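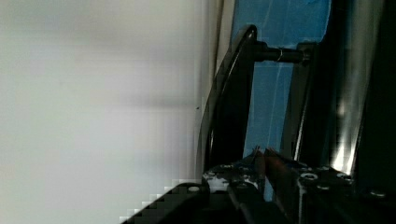

How Loud Is a School Canteen?
Project report, October 2018

I picked noise for my project because I can never hear what my friends are saying at lunch. My first idea was to measure the whole school, but my supervisor, Slamet Kusuma, talked me down to one room, and I'm glad he did – even the canteen on its own nearly finished me off!

I wanted to know two things. When is it loudest, and does it get any better if you put soft stuff on the walls? I borrowed a sound level meter from the physics cupboard and sat with it by the tray return (a mistake, as you'll see) for 21 lunchtimes. Every reading went into a notebook first and then into a spreadsheet, and by the end I had 900 of them.

The average came out at 79 decibels. The worst bit wasn't the start of lunch like I'd guessed, it was the last ten minutes, when everybody gets up and scrapes their chairs back and the trays start piling up. I'd put myself right next to the trays, so my early numbers are probably too high. I moved to the window side for the second half and kept the two sets apart in my tables.

For the soft stuff I hung old curtains along the back wall. Mrs Van Dijk from the drama department lent me them and they smelled terrible, but they did the job. With the curtains up the average dropped by 4 decibels, which doesn't sound like much but you do notice it when you're trying to talk. I asked people at the nearest tables what they thought and most of them said it felt calmer, although one boy said it felt like eating in a theatre.

There are things I'd change. It rained a lot during the curtain days, so more people stayed indoors, and I had no way of taking that out of the results. I also didn't write down what was on the menu until quite late on, and chip days are definitely louder.

If I get to carry on, I'd like to try felt pads under the chair legs next July, when the hall is being cleared anyway. They're cheap and I think they'd help more than the curtains did.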